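Fisbridge Opens Its Doors for a Second Season of Free Evening Math Circles

FISBRIDGE, February. The Fisbridge Public Library is bringing back its evening math circles, and this time there is room for a lot more people. The program returns to the main branch this month with 100 seats, a new Sunday session for families, and a set of puzzles written from scratch by the team at Moncrieff Learning Center.

Last season started small. The library put out a sign-up sheet at the front desk and hoped to fill one room. By the end of the first week the sheet was full, front and back, and people were writing their names in the margins. In all, 91 children and adults came through before the season wrapped up, and many of them asked on the way out when the next one would start. We are delighted to be able to answer them!

A math circle is a relaxed get-together where people work on one good problem for a whole evening. There are no grades and no homework. Some groups talk the whole time, others go quiet for 20 minutes and then all start at once. Past evenings have taken on knots, train timetables, fair ways to cut a cake, and the old question of how many colors it takes to fill in a map so that no two neighbors match.

Blocks, string, paper and dry-erase boards are a big part of it. Many of the puzzles begin with something a seven-year-old can pick up and move, and go on to places that keep the grown-ups arguing in the parking lot.

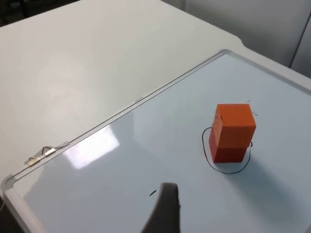

An orange cube stacked on a red one, on a whiteboard.

New this year is the Purkura Puzzle Shelf, a lending collection of games and problem kits that can be checked out with a regular library card. Each kit goes home for two weeks and comes with a booklet of starter questions, plus a few harder ones at the back with no answers printed. The shelf was paid for with a $2,000 grant from the Kinance Fund, which also covers snacks and supplies for the full season.

The Sunday family session was the most requested change on last season's comment cards. It begins at 2 p.m. in the community room, and children under eight should bring an adult who is willing to play too. The evening circles for teens and adults stay upstairs in the reading room, starting at 6:30 p.m., with the side entrance open for anyone arriving after the front desk closes.

Nobody needs to be good at math to come. Plenty of last season's regulars told us they had not touched the subject since high school, and several have already signed up again.

All sessions are free. Seats can be reserved at the front desk of the main branch or by phone during library hours, and any open seats will be given out at the door. Large-print puzzle sheets are available on request.

About Moncrieff Learning Center
Moncrieff Learning Center runs after-school and weekend programs in math, reading and chess for Fisbridge residents of all ages.

Media contact: Fisbridge Public Library, Programs Office

###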